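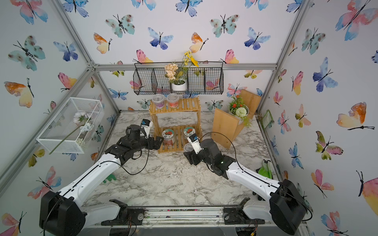

Peel-and-stick over satin paint, seams lifting

javavska69
Apr 21, 2022
Printed vinyl wallpaper, self-adhesive, on drywall with two coats of satin acrylic. Seams started opening at the inside corners after 4 days. Flat areas are fine. Wall was wiped with a damp cloth first. Do I need primer?

purine_k
How old is the paint? Acrylic feels dry in hours but keeps curing for weeks. Vinyl traps whatever is still coming out of it.

javavska69
Second coat went on in June last year, so it's cured.

Bunting
Then it's the corner. Don't wrap a full panel through an inside corner. Cut it so a narrow strip turns onto the next wall and overlap the next panel on top. Seam adhesive under the overlap.

arunov
Disagree on the overlap. Vinyl doesn't stick well to vinyl and the ridge shows in side light. Butt the seam and prime the wall.

Bunting
That's what seam adhesive is for. Corners are never square. In a 90 degree corner on paper, a butt joint works. On a real wall you get a gap.

purine_k
Either way, wash with detergent, rinse, let it dry overnight. A damp cloth leaves residue.

javavska69
Will redo one corner with the overlap and leave the other alone for comparison.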